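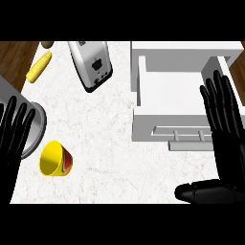
Minutes – Kitchen Tasks Working Group, Prandness lab

Print this page
E-mail this page

28 Apr 2020, by video link

Present: Thư Khúc (chair), Vinh Tô (minutes), four others from the Kenevville and Prandness groups. One apology received.

1. Previous minutes

The March minutes were accepted with one correction. Under item 4, "closing the drawer" should read "opening the drawer".

2. Simulated countertop

Vinh went through the current Wonix build. The layout has a white drawer unit on the right side of the marble counter, with the toaster, corn, yellow cup and steel pot placed around it. Both hands start open with the fingers up. Object positions are now changed at the beginning of each run, and the cup may start on its side. The drawer unit stays where it is until the grasping results are more settled.

Thư asked whether the counter texture is changed as well. It isn't yet. Vinh will add three more textures, but only after the current batch of runs is finished.

3. Results on mixed training

The question was whether adding simulated runs to the recorded demonstrations helps the policy. Vinh trained on 39 demonstrations alone, then on the same 39 plus 3,668 simulated runs. Each policy was tested 20 times on the cup task in simulation. Demonstrations alone succeeded six times and the mixed set succeeded 15 times.

Most of the remaining failures were at the grasp. The fingers close too early and the cup rolls – this was seen with both policies. Thư said the gain looks real but 20 trials is thin, and she doesn't want the number going into the draft until it has been repeated with new seeds. Agreed.

There was some discussion of whether the share of simulated data matters more than the total. No one had a firm view. Vinh will run a half-size set for comparison.

4. Camera view

The head view loses part of the pot when it is placed far left. Two options were raised – move the pot's range inward, or widen the view. Widening would mean rendering all the runs again. Agreed to move the range and leave the view alone.

5. Mạc toolkit

The Mạc retargeting code still gives odd thumb angles on the right hand in some runs. Thư has a patch and will share it with both groups. Runs made before the patch are to be kept in a separate folder and labelled.

6. Actions

Vinh – repeat cup trials with new seeds; half-size comparison; counter textures; change pot range.
Thư – thumb patch; revise the methods section of the draft.
Kenevville group – check the success test for the drawer task, which passes some runs where the drawer has hardly moved.

7. Other business

None.

Print this page
E-mail this page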